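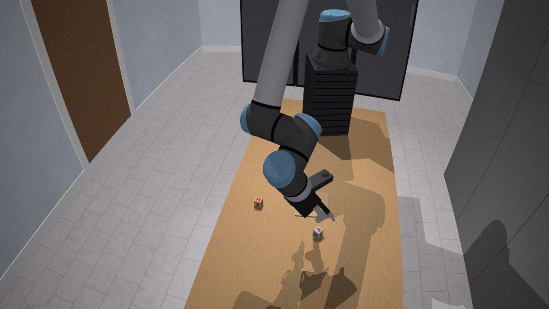 1/ ok so our co-op kitchen in Curnirbridge lost its lease in March and ppl keep asking what moving actually cost. quick thread, typing on my break

2/ Rent on the new place: 1658 a month. Old one was less but the drain backed up twice and the landlord stopped answering Marlene. So.

3/ Van for the day, 281. Worth it. Garnet offered his trailer, no ramp, two freezers. no.

4/ Deposit on the gas hookup 420, refundable they say. Paperwork took longer than the move. You need the old account number AND the new meter number, have both in front of you when you call or you start over with the hold music
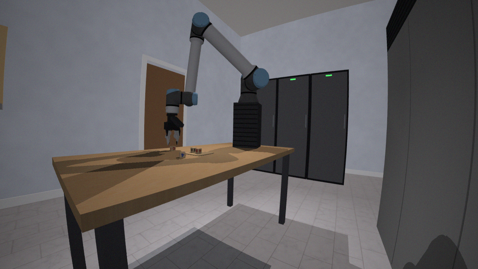

5/ Stuff I'd do differently. Label the lids. We had every pot and no lids till Liette found them under the aprons

6/ Also defrost the freezers TWO days before. One day = towels all over the van floor

7/ Insurance: call before you sign, not after. Ours wanted the fire extinguisher tags and the hood cleaning receipt, and the receipt was in a box marked "misc". There were a lot of boxes marked misc

8/ Changing the adress on the permit was 166 and you have to go in person. Go at 8:30, the line by ten is out the door

9/ Someone asked about the Thursday-style soup shifts, yes they're back, same sign up sheet, Hélène has it. Bread shift still needs one more person who is ok with 5am

10/ break's over. will add the shelf measurments tonight if i find the tape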